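5 min read

Print | E-mail this story

The Last Mill in Brostville

Cold morning, gates open at 8. Two shifts left at the Garnico mill, down from five. Jocelyn Gill has been here since high school and still parks in the same spot.

"We made sweaters for half the state," she says. Then the orders went. Then the dye house. Wool prices didnt help either.
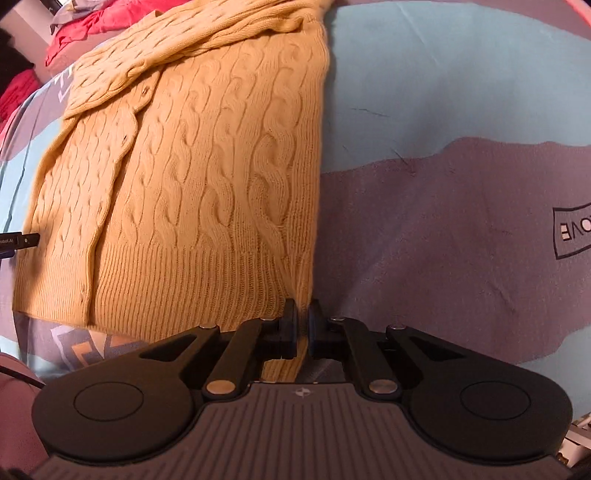 Page last changed: April

Cable knit is slow work — slow means expensive. Ravinder MacDonald, who buys for a store in Penner, still pays it. His customers grumble, then come back for a second one.

Upstairs, Syafiqah Goh is learning the old machines from a manual with pages missing. She wants to get number 508 running by fall. Parts come from a dealer in Brellgate, when they come at all. Gill thinks she'll mangage it. The lease is up next year and the owners aren't talking.

Related
Who Still Darns Socks?
Brellgate's Wool Auction Returns
A Dye Garden in Penner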